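Foslow Support
Ticket 529
Product: Gavalas portable projector with built-in recorder
Firmware: 5.7
Status: Closed
Category: Playback / storage

Reported fault
Clips recorded on the unit play back with sound on the built-in projector, but the picture freezes a few seconds in. The audio carries on to the end of the clip. The same files copied to a laptop play normally. Still photos project without trouble.

The fault appears with the battery and with the mains adaptor. Restarting the unit clears it for the first clip only.

Initial checks requested
Confirm the firmware version under Settings, Device, About.
Confirm the make and size of the memory card.
Set lamp brightness to 100 and try again, then set it to the lowest step and try again.

Customer update
Firmware as above. Card is a Jonach, bought separately. Brightness makes no difference at either end of the range. 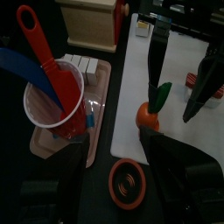 Skellstead: I have the same model and the same freeze. Mine only does it on clips recorded at the higher frame rate. If I drop to the standard rate before recording, playback is fine, but older clips still stick. Formatting the card on a computer made it worse.

Support response
Thank you both. Still photos project without trouble, so we do not suspect a general write fault. The frame rate detail is useful. The projector and the recorder share one card controller, and high-rate clips need a steady read speed during projection. A card formatted on a computer may use a block size that the controller reads slowly. Audio is buffered separately, which would explain why it continues.

Please work through the following in order. Copy everything off the card first, as step 2 erases it.

1. Power off, remove the card and check the contacts. Refit it until it clicks.

2. Format the card in the unit: Settings, Storage, Format, Full. Do not use Quick. Leave the mains adaptor connected until the progress bar closes.

3. Record one clip at the standard rate and one at the high rate, each 5 minutes long. Take one still photo between the two clips. Project all three in the order they were recorded and note the time shown when any freeze occurs.

Customer update
Full format done. Both new clips play to the end, including the high-rate one. Old clips copied back from the laptop still freeze.
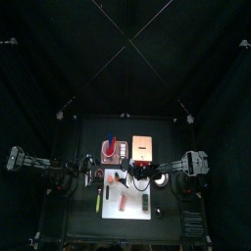

4. For old clips, do not copy them back to the root of the card. Use the Import option in the desktop program, which rewrites the index file the projector depends on.

Customer update
Imported 7 old clips. All play through on the projector with no freeze.

Resolution
Cause recorded as card block size, with missing index entries on the copied files. No hardware fault found. Import note to be added to the storage page of the manual. Ticket closed at customer's request.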